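**Ticket 1675 – Linen stock figures not matching between store and wards**

Raised by: Ayanda Swanepoel, Linen Services, Galtdale site
Assigned to: Quang Trương, Stock Systems
Priority: Medium
Opened: December 29, 2023

The stock screen in Vuvero shows 133 fleece items in the Galtdale linen store. The shelf labels and the paper sheet give a different figure, and the difference returns after each correction. Tan fleece is the line affected.

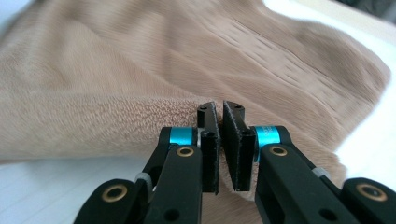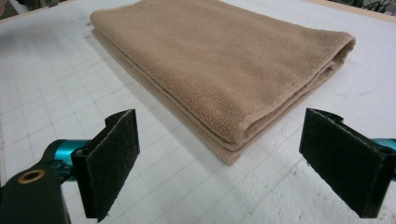
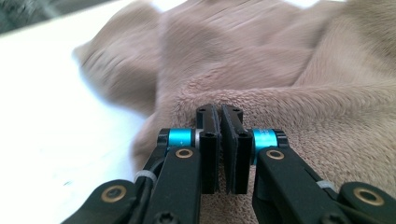 ## Details given by the reporter

The figure was corrected by hand on the stock screen and saved without an error message. By the following morning it had gone back to 133. The same thing happened after a second correction. Other lines at Galtdale, including sheets, pillowcases and patient gowns, keep the figures entered for them.

The Lockyer store uses the same version of Vuvero and has not reported a problem.

## Checks carried out

1. User permissions. The reporter's account has full editing rights for the Galtdale store. No change was required.
2. Browser. The correction was entered on a second computer with a cleared browser history. The figure again went back overnight.
3. Overnight import. The import from the Tanthorpe laundry runs every night and finished without a warning on each of the dates checked. The import file contains a line for fleece items with the quantity 133.
4. Item codes. Fleece blankets and fleece towels are held under separate codes at Lockyer. At Galtdale both are held under one code, which was set up in November during the transfer from the old system.

## Comment – Kiều Trình, Tanthorpe laundry

The quantity in our file is the number of fleece items last sent to Galtdale under the joint code. It is not a stock level and should not be read as one. For all separate codes, our file carries a delivery number and Vuvero adds the quantity to the existing stock once only. The joint code has no delivery number, and this may be why the figure is treated as a replacement.

## Comment – Quang Trương

Confirmed on the test system. Where the delivery number is blank, the import writes the quantity over the stock level. The line is then sent again every night, as there is no number against which it can be marked as received. The fault is in the setup of the item and the import itself is working as designed.

## Action taken

- The joint code was closed to new deliveries.
- Separate codes for fleece blankets and fleece towels were created at Galtdale, using the Lockyer entries as a pattern.
- Tanthorpe was asked to remove the old line from the nightly file. Jaime Vilela confirmed that this had been done.
- The old code remains visible in reports for 365 days, in line with the retention setting, and will show a stock of zero.

## Still required from the site

Linen Services is asked to carry out a full count of both items and enter the results under the new codes. Shelf labels carrying the old code should be replaced at the same time. Ward order forms also need to be changed – the current form has a single box for fleece, and orders placed on it will be rejected.

Khôi Lò has asked for the import to stop with a warning whenever a delivery number is blank. This has been recorded as a separate change request and does not hold up the present ticket.

## Status

Awaiting count from Galtdale. The new figures will be checked after 6 overnight imports, and the ticket will be closed if they have not altered without a matching delivery or ward issue.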